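From: Natsumi Kubo
To: Sendton residents list
Date: 28 March 2024
Subject: Re: Ueda Road closure last night

Kaede Kobori wrote:
> Does anyone know why Ueda Road was shut? I was turned
> back at the Sturow bridge and the officer only said it
> was a gas leak. Are the apartments open again?

Kaede,

It was a gas leak, in the basement of the Vostesano building. The fire department got the call in the evening and cleared the whole block, 132 people by their count. Most of them waited in the school gym. Two were checked by paramedics for headaches and neither went to the hospital.

The gas company shut off the main and found a cracked fitting next to the boiler. People on the lower floors were let back in after two hours. The upper floors had to wait for another round of readings.
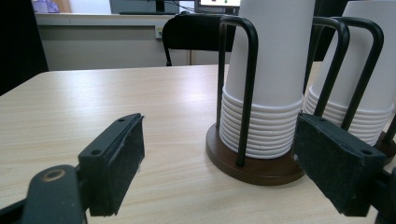

What is open and what is not

- Ueda Road is open in both directions. The bus is back on its usual route.
- The Vostesano building is open, but there is no gas yet. That affects 25 apartments with gas stoves - the rest are electric.
- The parking garage is closed until the inspector signs off.

If you smell gas, go outside first and call from there. Please don't call the building office, it is closed at night.

Natsumi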